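Buscar en el sitio Buscar
Inicio Opinión Casa Juegos Archivo Contacto

Contra la cocinita perfecta

15 de febrero de 2011

Escribo deprisa, que tengo la cena sin hacer. La de verdad.

Llevo semanas discutiendo en casa por una tontería: si la cocina de juguete tiene que parecerse a la cocina. Hay quien dice que sí, que cuanto más real mejor, con su horno, sus mandos, sus etiquetas. Y hay quien quiere bolitas de madera sin pintar y un trapo, y que la criatura imagine. Yo no estoy con ninguno de los dos. O estoy con los dos, según el día.

Vamos por partes. El catálogo de Kirer, que me llegó en julio y todavía anda por la mesilla, trae una cocina completa por 683 euros. Seiscientos ochenta y tres. Con luz, con ruido de agua hirviendo, con un grifo que suena a grifo. La vi montada en la tienda de Jiltport y los niños hacían una cosa con ella: darle al botón. Otra vez el botón. No cocinaba ni uno. Mi cocina de verdad, la de segunda mano, costó 600 y no suena a nada.

Luego está lo otro, lo que yo defiendo. Un montón de cosas sueltas encima de una mesa. De tamaños que no casan, de sitios distintos, unas de juguete y otras sacadas del armario de abajo. Un plato grande, enorme al lado de la comida. Un colador. Una taza. Una sartén que ocupa más que todo lo demás. Eso es una cocina, la mía al menos tiene esa pinta un martes cualquiera – perdón, cualquier tarde. Nadie guisa con todo a escala.

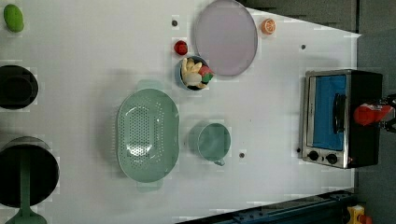
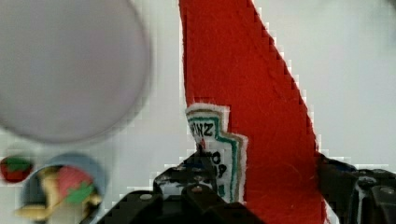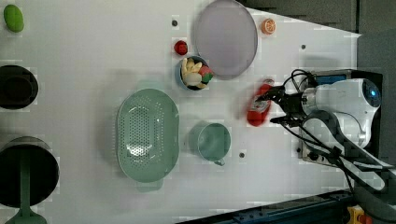
Cosas de comer, cosas de guisar, y ni una receta.

El colador me parece la pieza clave y casi nunca viene en los juegos de caja. Ovalado, con agujeros, del mismo verde que la taza en este caso, que queda bonito y da igual. Un colador sirve de barco, de casco, de cuna. Y encima sirve de colador. El gajo de naranja, en cambio, pues solo es un gajo de naranja, y también hace falta, porque alguien tiene que pedir postre.

Y el bote de kétchup de fieltro. Aquí me van a decir que me contradigo. Tiene su etiqueta blanca con la raya verde por dentro, sus letras negras, se lee un INZ, todo el mundo sabe lo que es sin leer más. Realismo del bueno. Pero es fieltro, con su pelusilla, no echa nada, no hace ruido. El parecido lo pone la tela y el chorro lo pone quien juega. Ahí está la raya para mí, y no en si hay etiqueta o no.

El hornito tostador con sus dos mandos negros, lo mismo. Unos mandos, una ventana azul y ya. No le pido más a un horno. Al mío le pido que caliente por los dos lados y tampoco.

Un lector, Morrison, me escribió cuando adelanté algo de esto en el boletín, y no estaba nada de acuerdo. Decía que en su casa las cosas sueltas duran sueltas media hora y que luego el plátano aparece en la bañera, que la cocina cerrada de caja por lo menos tiene puertas y ahí se mete todo al acabar, y que defender el desorden es muy fácil cuando recoge otro. Añadía que sus hijas sí cocinan con la de botones, que hasta le apagan el fuego cuando suena el teléfono, y que eso no lo han aprendido de un colador.

Bien. Lo del fuego me gustó, se lo concedo. Lo de recoger también, a medias. En casa recojo yo, y con un cuenco azul para la comida y la sartén para lo que sobra se termina en nada. La comida pequeña dentro del cuenco, el cuenco en el plato, todo al cajón. Lo que asoma, asoma. Peor es desmontar el mueble de Kirer, que trae 38 tornillos y una llave que se pierde el primer dia.

Otra cosa, la edad. En las cajas de Kirow pone hasta los 13 años, y me hizo gracia, pero luego pensé que igual tienen razón. Con trece se puede seguir jugando a las comiditas si nadie mira. Con los míos también, que yo me siento a la mesa y pido la sopa fría y me enfado con el camarero.

Lo que no soporto es el juego de té que no se toca, el que está en la estantería con su orden y sus tacitas mirando al frente. Para eso un cuadro. Prefiero la olla negra al borde de la mesa y un tomate – o manzana, en mi casa eso se decide sobre la marcha – que hoy es tomate y mañana es huevo.

Asi que no compren la grande. O cómprenla, pero tiren las pilas. Y saquen el colador bueno del armario, que ya lo lavarán antes de los macarrones.

Me voy, que huele a quemado.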